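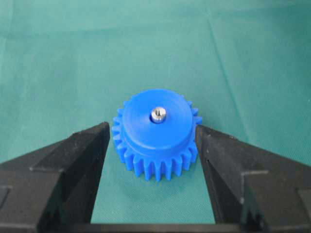 *Blaues Stirnrad aus Kunststoff mit Metallstift in der Nabe*

# Zahnräder richtig fetten, ganz ohne Sauerei

Ein gut gefettetes Getriebe klingt einfach wunderbar! Ich habe am Sonntag mein altes Rührwerk von Biltness zerlegt (das brummte zuletzt wie ein Traktor) und dabei wieder gemerkt, wie wenig man dafür braucht.

## Was du brauchst

- Silikonfett, ich nehme das von Pleruvton
- einen kleinen Borstenpinsel
- Wattestäbchen und ein fusselfreies Tuch
- mildes Spülmittel und lauwarmes Wasser

## Altes Fett runter

Kunststoffräder kommen kurz ins Spülwasser, dann mit dem Pinsel jede Zahnlücke ausbürsten. Bitte kein Aceton und keinen Bremsenreiniger – viele Kunststoffe werden davon spröde oder quellen auf. Metallwellen nur abwischen. Danach alles gut 30 Minuten an der Luft trocknen lassen, bei verwinkelten Teilen gern länger.

## Neu fetten

1. Einen hauchdünnen Film auf die Zahnflanken pinseln. Die Zahnlücken sollen nicht volllaufen!
2. Auf die Welle kommt ein winziger Tupfer, mit dem Wattestäbchen verteilt.
3. Räder einsetzen und ein paar Mal von Hand durchdrehen.
4. Was seitlich herausquillt, mit dem Tuch abnehmen.

Hakt es beim Drehen, sitzt meist eine Scheibe verkehrt herum. Also noch mal auf und nachschauen, bevor der Deckel draufkommt.

Mein Rührwerk fette ich nach rund 900 Betriebsstunden nach, die Kaffeemühle jeden Januar.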